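Ticket 2075
Product: Starnberg wall mural, printed to order
Status: Closed
Opened: August 2025

Problem reported
Customer in Joston hung a Starnberg mural on a bedroom wall. The panels line up at the top but drift apart toward the floor. By the last drop the pattern is off by 2 mm and a pale line shows at the join. Paste used was Šindelář ready-mixed.

Checked first
Print file compared with the order. Width and height match what was entered on the site. All panels came from one roll, so a batch difference in color is ruled out.

Reply 1 from customer
The first panel was lined up with the door frame. No plumb line was used. Paste went on the wall and the panel was hung right away.

Reply 1 from support
Door frames are often out of true, and each panel after the first copies the lean. Please hold a level against the edge of panel one and tell us what you see. Leave the other panels alone for now – pulling dry paper can lift the print.

Reply 2 from customer
Panel one leans to the left. The wall was painted in July with a washable paint and was not primed.
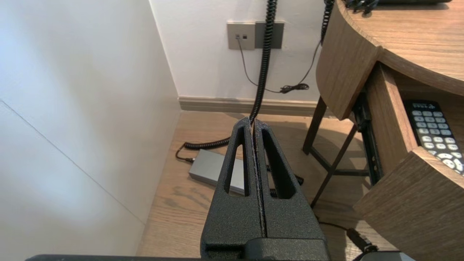

Can one panel be reprinted without buying the whole mural?
Single panels can be ordered from the Morasthorpe print room for 55 each, using the panel number on the back of the paper.

Resolution
Customer chose to replace the last two panels and keep the rest. Advised to sand the washable paint lightly where the old panels come off, prime it, and let it dry overnight. New panels to be hung from a plumb line, with the small gap hidden at the corner.

Note for the help page: add a line about door frames to the hanging guide. Reprint sent, ticket closed.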